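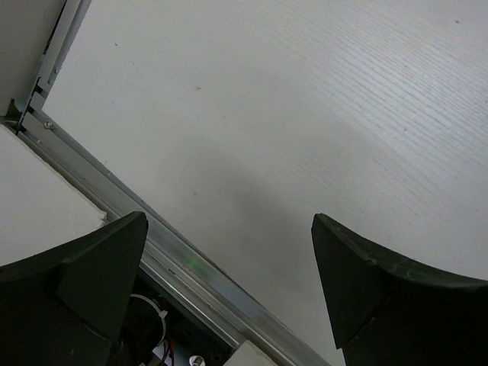

The two fingers of our gripper over the work table, Harkley workshop.

Participants wanted for robot open day

Harkley is looking for 11 people to try our gripper arm at the open day in May. You will guide the arm by hand, then watch it repeat your movement on the table. Each turn takes 3 hours with a break for tea. Experience with robots is not required, but you should be over 18 and comfortable to stand.

We pay $117 and your parking at the Traston centre. Please write to the Harkley front desk and tell us your favourite time of day.

Posted Jan 21, 2018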